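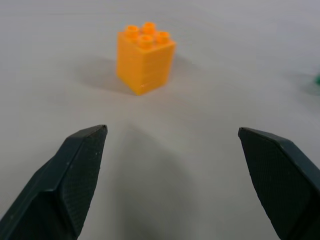 Learning to miss

The first thing Samira Bitar asks a new student at the Hetstead lab to do is write down every way to fail at picking up a toy brick. Most people stop after a handful. They think of dropping it or knocking it over. They forget about closing the fingers a little too early, so that a tip lands on top of a stud, or coming in at an angle so the pads meet two corners and the brick spins out.

Bitar's group has spent the past year and a half collecting failures like these on purpose. The result is a training method called Twal, and in tests finished in February it let a two-fingered robot arm recover from bad grasps far more often than the same arm trained only on good ones.

The usual way to teach an arm by example is to have a person steer it through a task many times, throw out the attempts that go wrong, and train a network on what remains. The network learns to match what the wrist camera sees to what the person did next. It works well as long as the robot stays close to situations it has met before. A small error early on can put the camera somewhere no example ever covered, and from there the arm tends to drift, or freeze, or repeat the same bad move.

"You clean the data and you clean out the part you needed," said Munther Awad, who built most of the training code. "The person who fumbled it and then fixed it in one second, that was the useful second."

For Twal the team recorded 2000 attempts with a person steering. In a share of them, the software nudged the arm off course partway through without telling the operator when. The operator had to notice and correct. Awad's code then marks the stretch between the nudge and the correction and leaves it out of training, so the network does not learn to make the mistake. It keeps the correction and gives it extra weight.

Everything the network knows comes from the wrist camera. It has no overhead view and no force sensor, and it is not given the position of the brick. With the fingers open, their tips stay in view on either side, and the network has to judge from them how far off it is. A block turned corner-first is harder than one that sits square to the fingers. A tall one standing on end is harder again, as a light touch will tip it.

Elias Saliba ran the tests. He set up 100 starts for each version of the network, using the same list of brick positions and rotations for both. In each run the arm was pushed off course once. The version trained on clean examples finished 41 of them. The Twal version finished 78.

Saliba is more interested in the 22 that did not work. In 12 of those the arm tipped the brick over and then tried to grasp it as if it were still standing. The training set has very few bricks lying down, and the network appears to have no good idea what to do with one.

Shadows were the other problem. The gripper throws a soft dark patch on the table as it comes down, and when Saliba moved a lamp, the patch moved too and the results got worse. He has since added recordings made under different lights. Those runs have not been scored yet.

Outside the group, the reaction has been interested but careful. Elaine Lopes, who works on warehouse picking at Pekholm, said the gain is real but she wants to see it on objects that bend. "A brick doesn't change shape when you get it wrong," she said. "A bag of rice does." She also pointed out that the nudges are small and come from a fixed list, and that mistakes on a working line are neither.

Ilari Tuominen, who heads the lab, does not argue with that. He said bricks were chosen since they are cheap, hard to damage and easy to put back in the same spot. The next round, planned with a second lab in Turley, will use cloth and soft packaging, and the nudges will be drawn from errors logged on real machines.

There is also the matter of labor. Steering an arm that keeps being pushed off course is tiring, and the operators' corrections got slower toward the end of a session. The team now caps each session at 105 attempts. Bitar would like the cap lower. Tuominen would like more data.

The recordings and the training code were released on Aug 6, 2025, along with the failed test runs.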